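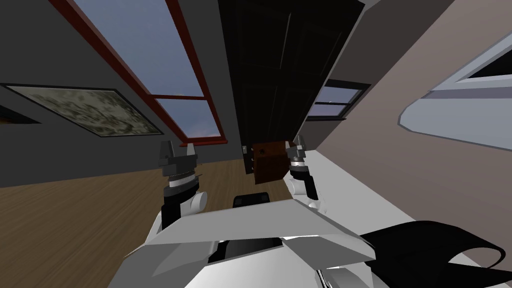
# Re-caulking a bathtub

Old caulk around a tub goes gray, shrinks, and pulls away from the wall. Once there is a gap, water runs behind the tub every time someone showers. Replacing the bead takes one evening of work and a day of waiting.

Last updated October 30, 2014.

## What you need

- One tube of 100% silicone caulk, marked for kitchen and bath
- Caulk gun
- Utility knife and a plastic scraper
- Rubbing alcohol (70 percent) and clean rags
- Painter's tape
- Small scrub brush
- Bleach, if there is mildew

I used a tube of Wakton white and it matched the tub well enough. Acrylic caulk is easier to smooth but doesn't last as long in a shower. If your tub is almond or bone, take a chip of the old caulk to the store.

## Remove the old caulk

Cut along the top edge of the old bead, where it meets the tile, then along the bottom edge, where it meets the tub. Keep the blade flat. Pull the strip out with your fingers. Some of it will come in long pieces and the rest will have to be scraped. Use the plastic scraper on the tub itself, especially an acrylic or fiberglass one. A metal blade will leave marks.

Get all of it. New silicone does not stick to old silicone, and the places where you left a film are the places that will peel. Caulk remover gel helps on stubborn spots. Leave it on for as long as the label says, usually 2 hours or more, then scrape again.

If the gap under the tile is wider than a quarter inch, push in foam backer rod before you go further.

## Clean and dry

Scrub the joint with the brush and a little dish soap and rinse it. For mildew, mix one part bleach with four parts water, dab it on, wait ten minutes, and rinse well. Open a window. Don't use bleach in the same session as any other cleaner.

Let the joint dry overnight. A fan in the doorway speeds this up. Right before you caulk, wipe the joint with alcohol and let it flash off.

## Tape and fill

1. Run painter's tape along the tile and along the tub, leaving an even gap between the two strips.
2. Fill the tub with water. The weight opens the joint to its widest. Leave the water in until the caulk has cured.
3. Cut the tip of the tube at an angle, with an opening a little smaller than the gap. Puncture the inner seal.
4. Start in a corner. Squeeze steadily and move at one speed.
5. Smooth the bead with a wet finger in one pass per wall.
6. Pull the tape right away, at a low angle, before a skin forms.

Do one wall at a time. My neighbor Wilmer Huanca taped and filled all three walls before smoothing any of them, and the first had already skinned over.

## Curing

Most silicone needs 24 hours before it gets wet. Check the tube. Drain the tub after that, and check the corners for pinholes. Fill any you find with a dab of fresh caulk the same day.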